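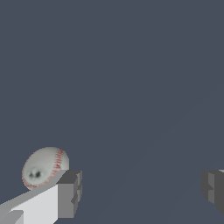 組込みソフトウェア技術者(計測・データ収集)募集

株式会社Yimer 計測システム部では、データ収集装置「Dosero」のファームウェアおよびPC側ソフトウェアの開発担当者を募集します。募集人数は2名です。

業務内容
・Cortex-M系マイコン上で動作するファームウェアの設計、実装、単体試験
・SPI、I2C、RS-485接続のセンサモジュール用ドライバの開発
・PC側計測アプリケーション(PythonおよびC#)との通信プロトコルの保守
・量産検査治具の制御プログラムの改修
・上記に関する仕様書、試験成績書の作成

Doseroは最大82チャネルのアナログ入力を持つ据置型の装置です。現行機ではUSB CDCによるシリアル通信を使用していますが、次期機種ではEthernet(TCP)に移行します。採用された方には、まず現行プロトコルのフレーム処理部を担当していただき、その後、次期機種の通信層の設計に加わっていただきます。RTOSはFreeRTOSを使用しています。ベアメタルで書かれた旧機種のコードも一部残っており、不具合対応の範囲で改修が発生します。

応募資格(必須)
・C言語によるマイコン向け開発の実務経験
・割り込み、DMA、タイマを用いた周辺回路制御の知識
・回路図を読み、オシロスコープおよびロジックアナライザで信号を確認できること
・Gitによる版管理の経験
・日本語での技術文書の読み書き

応募資格(歓迎)
・ADコンバータの校正、ノイズ対策に関する経験
・lwIPなど組込み向けTCP/IPスタックの使用経験
・CIによるファームウェアの自動ビルドおよび実機試験の構築経験
・英語でのメール対応(海外拠点Drevcombeの回路設計担当との連絡に使用)

学歴、年齢は問いません。ArduinoやRaspberry Piによる個人製作のみの場合は必須要件を満たしませんが、製作物のソースコードは選考資料として受け付けます。

開発環境
コンパイラ:arm-none-eabi-gcc
ビルド:CMake、Ninja
デバッガ:SWD接続のプローブを各席に配備
課題管理:社内サーバ上のCusance(自社製)
OS:WindowsまたはLinuxを選択

勤務条件
雇用形態:正社員(試用期間あり、期間中の給与に差はありません)
勤務時間:フレックスタイム制、コアタイム10時から15時
勤務地:本社開発棟。実機を使用しない作業については在宅勤務可
休日:週休二日制、祝日、年末年始
給与:経験および技能を考慮のうえ当社規定により決定
その他:各種社会保険完備、通勤手当支給、技術書購入費の補助あり

選考方法
1 書類選考
2 実技課題(自宅で実施)
3 面接(開発担当および部門長)

実技課題では、UARTで受信したバイト列からフレームを切り出し、CRCを検証する処理をC言語で作成していただきます。動的メモリ確保は使用不可、ソースコードは700行以内とします。評価ボードは不要で、PC上でコンパイルできる形で提出してください。異常系の試験コードを必ず含めてください。使用したコンパイラの版とオプションも明記のこと。

応募書類
・履歴書
・職務経歴書(担当したマイコンの型番、開発規模、担当工程を記載)
・志望理由(200字以内)

書類はPDF形式とし、当社採用ページの応募フォームから送付してください。守秘義務に抵触する情報は記載しないでください。応募書類は返却しません。

応募締切は2026年6月23日です。書類選考の結果は全員にメールで通知し、面接は7月に実施します。

業務内容に関する問い合わせ:計測システム部 Tekle Gidey
選考手続きに関する問い合わせ:人事課 Kalkidan Teshome
いずれも採用ページの問い合わせフォームで受け付けます。電話での問い合わせには対応していません。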